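Textiles and Clothing Care, Evening Course
Week 5 handout: Reading a garment before you fold it
Jukthorpe Community Learning Centre, upstairs room
Tutor: Roya Tehrani

Welcome back! Last week we got through fibres and how they behave in the wash, and a few of you stayed behind to argue about wool, which made my evening. This week we move on to knits, and in particular the plain T-shirt, the most handled and least looked-at thing in the drawer. I love a T-shirt. It has nearly everything we need to talk about in one small piece: two kinds of knit, several kinds of seam, a label, and a shape that fights you when you try to lay it flat.

Bring one to class on Tuesday. Any colour, any age, but cotton if you have it, and please don't iron it first. We want the creases.

1. Jersey and rib

The body of most T-shirts is jersey. It's a single knit, smooth on the outside, with tiny V shapes running up the right side and little bumps across the back. Pull it sideways and it gives a lot. Pull it lengthwise and it gives less. If you cut a strip and tug, the edge rolls up – try this with the offcuts in the Nosta box at the front.

The collar is usually rib. Rib has columns of knit and purl side by side, so you see fine ridges, and it springs back much better than jersey does. A collar band is normally a strip of rib folded double and stretched slightly as it's sewn to the neckline. That stretch is what makes it hug the neck, and it's also what makes a collar curl, puff and stand up when the shirt isn't on anybody.

Run your thumb from the collar onto the body with your eyes closed. You'll feel the change right away.

2. Finding your way around a crumpled shirt

A shirt straight out of the basket gives you very few clues. Sleeves hide, hems look like cuffs, and one layer of cloth slides over another. Mesfin Woldegiorgis, who taught this unit before me, used to have the class find three landmarks before anyone was allowed to fold, and I've kept his order:

The collar. Look for ribbing and a doubled edge.
The label. On most shirts with a neck label it sits at the centre back, so once you have it you know back from front and top from bottom.
The shoulder seam. Follow it from the collar out to the sleeve. Do it on both sides and you have the whole top of the garment.

With those in hand, pinch the shirt at both shoulder seams, lift, give it one good shake and lower it hem first. It falls into place beautifully! Negin did it in one go last term and got a round of applause.

3. What the label tells you

Labels differ a good deal from country to country, so don't panic if you can't read every line. Look for size, fibre content, and a standard number if there is one.

Chinese labels are common in our wardrobes and worth a few minutes. The size line often gives a letter and then two numbers with a slash between them. The first number is body height in centimetres and the second is chest measurement, also in centimetres. The letter at the end is a body type, worked out from the difference between chest and waist, and A is the standard build. The codes starting with GB are national standards. GB 18401 is the basic safety one for textiles, and GB/T 22849 covers knitted T-shirts. The character for cotton is 棉, and it's a handy one to learn by sight.

Copy your own label into your notebook, including anything you can't make sense of. We'll puzzle over those together.

4. Practice for class

Work in pairs. One person bunches the shirt up on the table, the other finds the collar, label and one shoulder seam, saying each out loud. Swap. Then do it again by touch only.

After the break we'll try the Delaunay fold (page 9 of the course booklet) and compare it with the ordinary in-thirds fold. Have a look at how each one treats the collar. My own favourite changes every term.

5. For next week

Find one knit at home that isn't a T-shirt and note where you see rib and where you see jersey, or whether it's something else altogether.
Read pages 14 to the end of the chapter on seams.
Farhad Ahmadpour has spare booklets if yours went missing. See him at the sign-in desk.
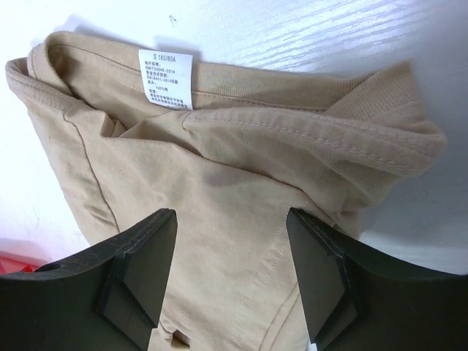

Fig. 1. Beige cotton T-shirt, bunched: ribbed collar, neck label (S 160/80A) and stitched shoulder seam.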